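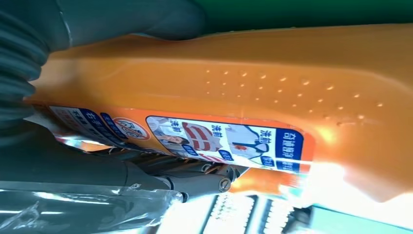
Pliradley, July. Back bench, after lunch.

OK, the indigo vat. I said I'd write this up while it was fresh and then I went and ate a sandwich and answered the phone twice, so it's only mostly fresh. Rogério, if you're reading this before you touch anything, please just don't touch anything!

So we're on batch 12 of the linen, the heavy stuff from Bruduma, and I finally got the blue I've been chasing since spring. It took five dips, with a good long airing between each one (I made myself go and sweep the hallway so I wouldn't cheat). The wet swatch is pinned on the left side of the board, and it looks nearly black right now, but don't panic, it'll come up lighter. They always do, and I always panic anyway.

What changed: I scoured the cloth properly this time. I know, I know, I've been lecturing everyone about scouring for a year and then I skipped it on batches 10 and 11 because the linen "looked clean." It wasn't clean. The water came off the color of weak tea, and that was AFTER the mill supposedly finished it. Bruduma says ready to dye on the tag and I'm going to stop believing them. Long simmer, soda ash, a squirt of plain soap, leave it in the pot until it's cool enough to put your hands in, rinse until you're bored and then once more. No softener anywhere near it, please. I'm still finding greasy patches on the napkins from that one load.

Vat notes, such as they are. Temperature was 92 F when I started and I let it drift down over the morning. I didn't reheat. The surface had a decent coppery skin and the liquid underneath was yellow-green, so I left the chemistry alone, which for me takes real willpower. The 2 small skeins of cotton went in at the end, more to see what was left in there than anything. They came out a sort of chalky sky blue, kind of pretty, and I might keep one for the darning basket.

Streaks: yes, one, along the fold. My fault, I let the cloth rest against the side of the tub while I was hunting for the other glove. It might wear in. If it doesn't, that piece can be the back of a cushion.

Rub test on the dry swatch from batch 11, white rag, ten strokes: still leaving blue behind. Not terrible, but I wouldn't sit on a pale couch in it. I want to try a longer rinse and then a little vinegar in the second water, which Rogério swears by and I've never seen make a difference. Happy to be wrong.

The Barbosa order is still open, number 1309, and they want the runners darker than the sample we sent. I think six dips gets us there. Seven might get us there and also eat the whole vat.

To do: more soda ash, new clothespins (the wooden ones are blue forever now), ask Udus if they can cut the next roll shorter so it fits in the tub without folding. And label the jars, the two on the end look the same to me and I mixed them.

Lid's on the vat. Checking it again at six.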